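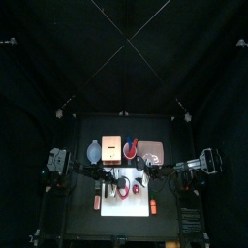 Page 16

3. Setting Out the Table

The board goes down first. Everything else is placed by reference to it, so take a moment to get it straight.

1. Wipe the table with a dry cloth. The dark surface shows lint and fingerprints, and spray cleaners leave streaks.

2. Lay the white board at the front of the table, in the center, with its long edges parallel to the table edge.

3. Set the back row behind the board, working from left to right:
Blue flask-shaped bottle, neck up
Peach wooden box, slot on top
Pink cup with the red and blue utensils
Flat pink container, lid on

4. Turn the wooden box until the small dark dot is at the bottom of the side facing you.

5. Stand both utensils in the cup with their ends leaning out over the rim.

Note: The bottle has a round bottom. Let go of it slowly and check that it stays upright before moving on to the box.

6. Switch on the lights at the left and right. Leave the black fabric closed behind the table – an open seam lets in daylight and the board will look brighter on one side.

Caution: Do not hang anything from the two crossed cables overhead. They must stay taut.

Putting away

Lift the container with both hands, one under the base. The lid is a loose fit and will slide if the container is tipped. Pack the bottle last, on top of the other items. Store the board flat, never on end.

Replacement boards are ordered from Stenport under part number 1000. For changes to the layout, see Lachlan Pomare before moving any item.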